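2023-08-12

Glaze durability, second pass

Magnusson's claim for the new Tridarness clear is that it survives a dishwasher for 1,400 cycles. I'd like to know whose dishwasher. The sheet gives no water hardness, no detergent, no temperature, and the one graph on it has no units on the left side. I'm writing this down now so that I don't talk myself into liking the stuff later because it goes on nicely. It does go on nicely.

Ran 60 cycles on the Drerstead body over June and July. Gloss by eye: same as the untreated control. Nigel Bellamy thinks he sees a faint haze on the feet of 4 tiles. I looked at them under the bench lamp and then by the window and could not pick them out from the rest when he shuffled them. He couldn't either, the second time. So either there is no haze or we need a meter, and I am not reporting haze on the strength of a squint.

Knife marks are another matter. Gray lines came up on the matte pieces after ordinary cutting, and the cleaning paste took most of them off. That makes them metal left on the surface, at least in part. Adulari calls this "self-healing" in their brochure. It is scrubbing.

Colored plates are the ones people complain about, pinks worst of all, so any fading test that leaves pink out is not worth much to me.
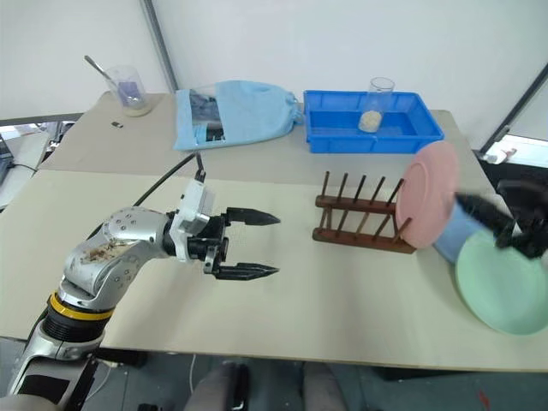

Drying and storage

Open question whether rim chips come from the wash or from stacking afterward. Everybody blames the wash. I doubt it. We have never kept the two apart, and the chipped pieces all went through both.

Plan: 8 plates washed and stood on edge, 8 washed and stacked, same firing, same shelf. Mark the backs in underglaze pencil before glazing, because the marker we used last time came off and we lost track of the groups.

Asked Magnusson for the raw cycle data. Got the brochure again.

Still to do: borrow a gloss meter, fire more pink, test the tap water for hardness. Nigel has the old kiln log, need it back.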